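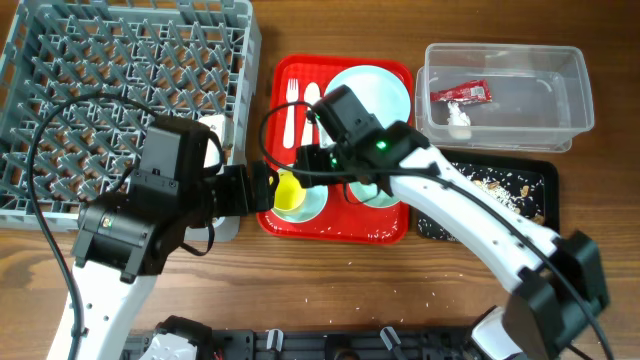
Lunch cleanup in progress: rack on the left, red tray in the middle.

Pirzada Kitchen Talk > Cleanup & Dishes > Rice on trays, what's your order of attack?

itexmom48
Posted January 2, 2023
OK tray people, I need your wisdom! I switched us to one tray per person last June and I love it so much. Everything travels in one trip, the table stays nice, and the red one makes even leftover rice look cheerful. But the rice! It gets all over the tray, under the plate, around the saucer. Do you clear the dishes first or deal with the grains first?

sillau_soaker
Dishes first, always. Cup, saucer, plate, fork and knife, then you've got a bare tray and you can tip the whole lot into the trash in one go. So satisfying!! I see you've got a clear container for wrappers too, I do the same with an old salad box.

gridrack
Disagree with soaker. If you lift the plate first, whatever is stuck to the bottom goes on the floor on the way to the sink. I wipe under each thing as I pick it up. Slower, sure, but I have a dog and a dark rug.

sillau_soaker
A dog is a rice cleanup system, grid.

gridrack
Not mine. He's picky.

plain_jane_587
Let the rice dry!!! Leave the tray for an hour and the grains pop right off with a dry brush. Wet rice is glue. I learned this from the little card that came with my Trodanard tray and it changed my evenings.

itexmom48
Ooh, trying the dry brush tonight. I've got a black tray with rice and crumbs on it too, so that'll be a good test. Crumbs show up like stars on that one.

gridrack
An hour is a long time to have trays sitting out, Jane. We eat at 8 and I want to be done.

plain_jane_587
Then eat earlier :)

tub_of_pegs
Can we talk about that rack? I love the diamond grid! Mine has straight bars and small saucers fall through. Does a pale green one like yours stand up in there?

itexmom48
It leans a bit but it stays! Plates are great in it. Forks I lay flat on top, they slide through otherwise.

sillau_soaker
Forks in a mug. Handles down. I will die on this hill.

gridrack
Handles up, so you don't touch the part you eat with. New thread?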